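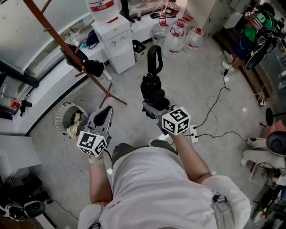
*The black umbrella, folded up.*

I've been trying to go a whole winter without the car for anything under two miles, and I've nearly managed it. I started in November, which was a daft month to choose – it rained on me more or less from the front door to the shops and back again. But I've got so fond of it! You notice things on foot (the bakery on the corner changes its window every week, who knew?) and I sleep like a log.

Shoes have been the big expense. My old pair gave up before Christmas, so I bought some Geerts boots in the sale for £50 and they've been brilliant, apart from the laces, which come undone if you so much as look at them. Next up is the hill road. I've been putting it off for weeks.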